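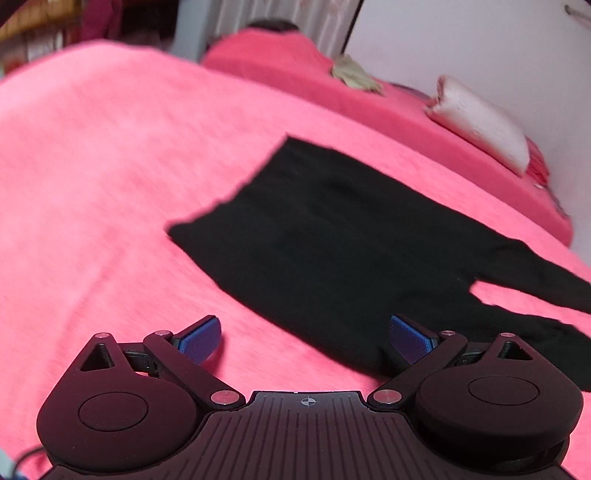

## 3.2 Clothes on the bed

Figure 2. Bright pink blanket with a soft, fuzzy surface, spread over a bed, and a black garment on it.

The bed came up in the interviews more often than any other piece of furniture. We had asked people where they put clothes between wearing them and washing them, and expected to hear about chairs and hooks. Chairs were mentioned, but most often as the second stop, after the bed had to be cleared for sleeping.

Of the 99 people who filled in the household form, 21 agreed to a longer talk at home. We sorted their answers into 3 groups: clothes left on the bed during the day, clothes folded on the bed and put away at once, and clothes moved from bed to chair and back again. The third group was the hardest to code. Several people gave one answer on the form and a different one in the talk, and in those cases we used the talk.

Color mattered more than we had planned for. A black garment on a bright pink blanket (Figure 2) is easy to find from the doorway. The same garment on a dark bedspread can be missed, and two people told us they had slept on top of a sweater without knowing it was there. Texture came up too. People with fuzzy blankets complained about lint on dark clothes - one of them, a teacher, had stopped putting her work pants down on the bed at all and hung them over the door instead.

Effie Hepburn coded the talks in the order they were recorded. Derek Mellor coded them again from the transcripts, without seeing her sheet. They disagreed mainly on what to call a "pile." Hepburn used the word for anything with more than one item in it, while Mellor wanted the items to overlap. We settled on Mellor's rule and recoded the earlier talks to match.

The Plostudby talks were done in the evening, when beds were more likely to have clothes on them, and the Lindqvist talks before noon. We did not correct for this. A reader comparing the two sites should keep it in mind, mainly for the first group, where the time of day decides a good deal of what is on the bed.

Bed size had little to do with any of it. People with narrow beds used them for sorting as readily as people with wide ones, though they finished sooner and were more likely to fold standing up. Blankets and covers were left in place while folding in nearly every home. The exceptions were both homes with cats, where a sheet was laid over the blanket first and shaken out afterward.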